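The Snack Bowl Report

September 2, 2022

Hello again from the break room end of the building! I promised back in April that I'd write something about the snack situation once I had it under control, and I don't, but I'm writing it anyway.

For anyone new, we have 48 people using one kitchen, and until this spring the food lived wherever the last person put it down. Granola bars behind the coffee filters, crackers in the drawer with the takeout menus, a bag of pretzels on top of the fridge that I'm pretty sure came with us from the old place on Citier Street. I'd buy more of everything because I couldn't find what we already had. When I finally emptied the cabinets I pulled out 146 packets of oyster crackers (the little soup kind) and I still don't know which lunch order they came from.

So now we have bowls. The big round ones from Pakano, in black, which I picked over the speckled gray because the gray showed every single coffee drip at the store. One goes on each table. They're wide enough that you can see what's in them without digging, and they wipe clean with a paper towel, and I like them a lot more than a person should like a bowl.

The rule is something sweet and something fresh in every bowl, every day. I started with apples and bananas like everybody does, and the bananas were spotted by Wednesday and the fruit flies moved in. Carrots have been so much better! I get the full-size ones, scrub them, and take the tops off at home so there's less mess. A few of you have asked for the baby ones in the bag. They get slimy on me, but I'll try the Runa brand next month and we'll see.

On the sweet side, strawberry is winning by a mile. I put out chocolate, strawberry and lemon in the same week and the lemon was still sitting there the next Monday. I'm going to keep ordering the strawberry in the long red packages until you all get sick of it. 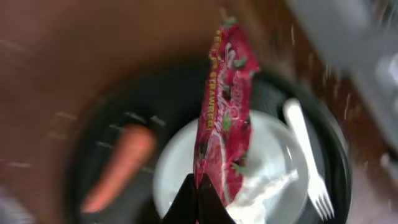
I also set out small plates, and please use them. It keeps crumbs off the wood tables, which were refinished over the summer and look wonderful, and I'd love for them to still look wonderful at Christmas. Plates go in the dishwasher when you're done. Wrappers go in the trash by the door, and I mean the empty ones, I've been fishing half-eaten stuff out of the recycling.

Money, quickly: the snack budget is 800 dollars through December and we've been good so far. If you have requests, there's a sheet taped inside the cabinet over the sink. Seventeen requests on it already, and four of them are for cheese, so I'm looking into cheese.

The next order goes in to Simon Wholesale on Tuesday morning, so write it down before then. And if you're missing a blue lunch box with a zipper, it's on the windowsill, and it needs to go home.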